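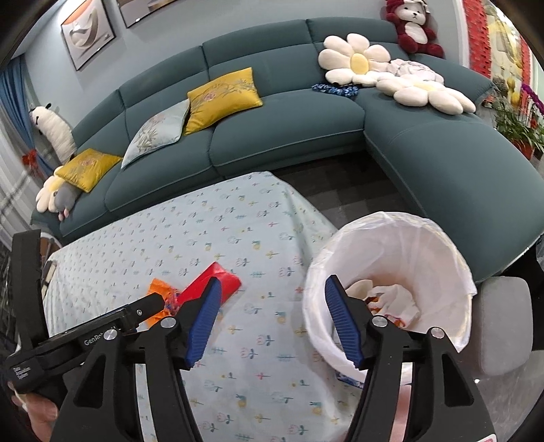
What did we want to find out at the open day?
How people teach a gripper to do chores, and how long it takes before anything useful comes out of it.

Background

Our group picked household automation for the November project. Three of us, one report, one shared grade. We'd already read the class handout on robot arms but it was all factory stuff, welding and pallets. The open day at Fumia was the only thing in range of the bus that had anything to do with homes. So we went.

Fumia is a small outfit on the upper floor of the Piltau building. They do tidying tasks mostly. Picking up trash, clearing tables, putting things in bins. The demo was in a furnished living room, big teal sofa, cushions, plush toys, flowery tablecloth. More like somebody's aunt's place than a lab.

What we saw

The demo started at 10 in the morning and we missed the first few minutes (wrong stairs). The task was table to bin. Person holds the gripper by the handle, closes the two blue fingers on a piece of trash, moves it over the bin, opens up. Then again. The tool has GenRobot printed on the handle. It's a hand tool, a person does all the moving, and the recordings get used later for training an actual arm. We hadn't understood that before we went, our proposal says "watch the robot clean" which is wrong. Fixed in the final title.

One full run was 40 tries. Between runs they mess the table up again so the pieces never lie the same way twice. Wrappers, bits of ribbon, paper. The guide said soft crumpled things are the worst, they spring open or stick to a finger. Hard boxy things easy.

We each got a turn. Notes from that:

Heavier than expected after a few minutes. Wrist gets tired.
You have to slow down a lot. Normal human speed is useless for the recording, they said.
Opening the fingers wide over the bin matters, otherwise the bag edge gets pulled along.
Ribbon is awful. Two of us dropped it, one got it on the second go.

Our numbers

We did 83 tries between us. 31 of those were marked as bad by the staff, mostly drops, a few where we bumped the bin. They keep the bad ones in a seperate folder and didn't say what for. We should have asked. Time per try was around 12 seconds but we only timed the last batch with a phone so don't lean on that.

The talk

After lunch, a short talk with slides about the Plirham arm, which is the one the recordings go to. It wasn't running that day. We saw a video only, the arm clearing a kitchen counter. Looked smooth but it was sped up, it said so in the corner. Somebody in the audience asked about the Bodnár method for sorting recordings and the answer went over our heads. Wrote down "throw out the hesitant ones first", which might be the whole idea or might be half of it.

Problems with our visit

Only one task. No comparison with a different room or table.
Nobody wrote down who did which tries, so we can't say if we got better with practise. Would have been the most interesting result.
Video isn't the same as seeing the arm run.

What we'd change

Go with a score sheet already printed. One person only writes. Do the same object ten times in a row, then the next object. Ask for a look at the bad folder.

For the class version we're building a cardboard gripper with two fingers and a rubber band, and we'll run the table to bin task with candy wrappers. Parts list is on the next page. Still missing the hinge screws.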